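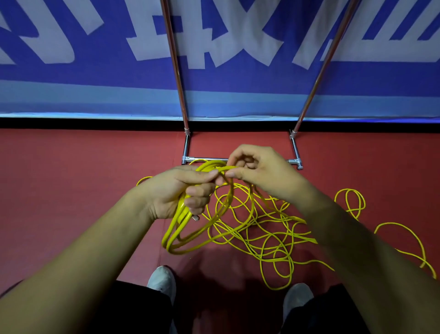

Why does electricity travel through wires?

Electricity moves easily through metal, and a wire is a long, thin piece of metal that leads it to the place where people want to use it. Most wires in a house are made of copper, and most are covered in a layer of plastic.

What is inside metal?

Everything is made of tiny bits called atoms. Atoms are far too small to see, even with a magnifying glass. Each atom has even smaller bits in it called electrons. In wood or rubber the electrons stay close to their own atoms. In copper, some of the electrons are free to wander from one atom to the next.

When a wire is joined to a battery, the free electrons get a push, and they all start to drift the same way. This flow is called an electric current.

Electrons move slowly, slower than a snail in many wires. So why does a lamp come on right away? Think of a garden hose that is already full of water. When you open the faucet, water comes out of the far end at once, even though the water from the faucet has not gotten there yet. The wire is already full of electrons in the same way.

Conductors and insulators

A material that lets electricity through easily is called a conductor. Copper, silver, gold, iron and aluminum are conductors. Silver is the best of these, but it costs too much to put in the walls of a house. Tap water conducts too, and so does the human body. That is why you must never touch a switch or a plug with wet hands.

A material that holds electricity back is called an insulator. Rubber, glass, dry wood and most plastics are insulators. The plastic on a cord keeps the current inside and keeps your fingers away from the metal. If the plastic is cracked or worn, don't touch the cord. Tell an adult.

Why does electricity need a circle?

A current only flows if it has a complete path to follow. The path is called a circuit. It goes out from the battery, through the bulb, and back to the other end of the battery. If there is a gap anywhere, the current stops everywhere in the circuit. A switch is just a gap that you can open and close.

This is also why a plug has more than one prong. The current needs a way in and a way back.

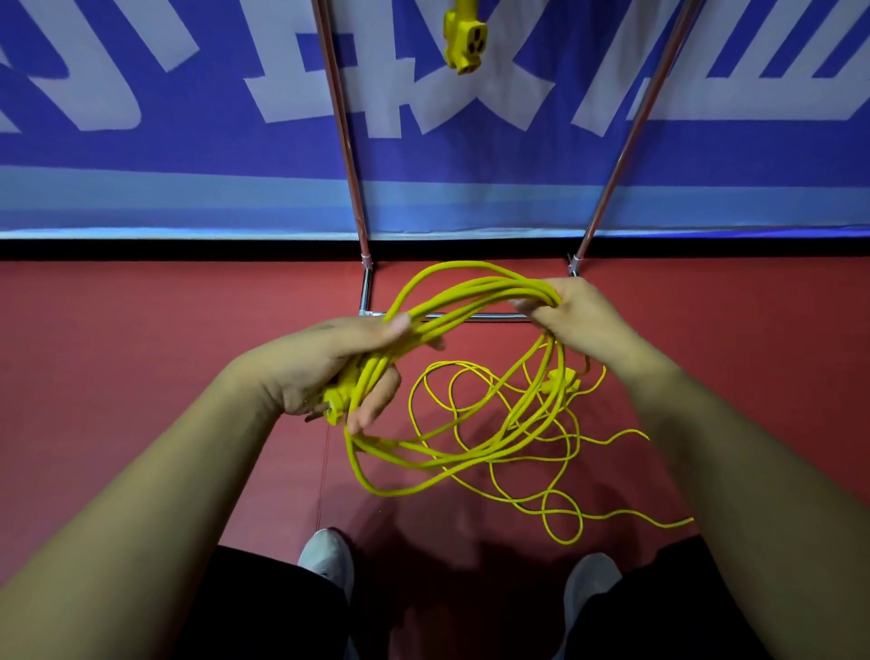
Electricity at home works a little differently from electricity in a battery. In a battery circuit, the current always flows in one direction. The current from a wall outlet changes direction many times every second, too fast for you to notice. It is also much stronger, and it can hurt or kill a person. All experiments should be done with small batteries and never with an outlet.

Try it: conductor or insulator?

You need a 1.5-volt AA battery, a small flashlight bulb made for 1.5 volts, three short pieces of wire with bare ends, and some tape. Ask an adult to help.

1. Tape one end of the first wire to the flat end of the battery. Tape its other end to the side of the bulb's metal base.
2. Tape the second wire to the bump on the battery. Leave its other end free.
3. Tape the third wire to the tip of the bulb's base. Leave its other end free too.
4. Touch the two free ends together for a moment. The bulb should light up. If it doesn't, press down the tape and try again.
5. Now hold the free ends against a paper clip, one at each end. Try a coin, an eraser, a pencil, a spoon and a piece of foil.

Write down what happens each time. Take the circuit apart when you are done, or the battery may run down.

The lead in a pencil is a puzzle. It isn't lead at all. It is a mix of clay and graphite, and graphite conducts electricity, though not as well as copper. Your bulb may glow only dimly, or you may not see it glow.

Words to know

Atom: one of the tiny bits that all things are made of.
Circuit: a complete path for a current.
Conductor: a material that lets electricity through easily.
Current: a flow of electricity.
Electron: a very small part of an atom.
Insulator: a material that holds electricity back.

Written by Nazareno Mazza for the Narkia children's pages. Last updated 30 Aug 2018.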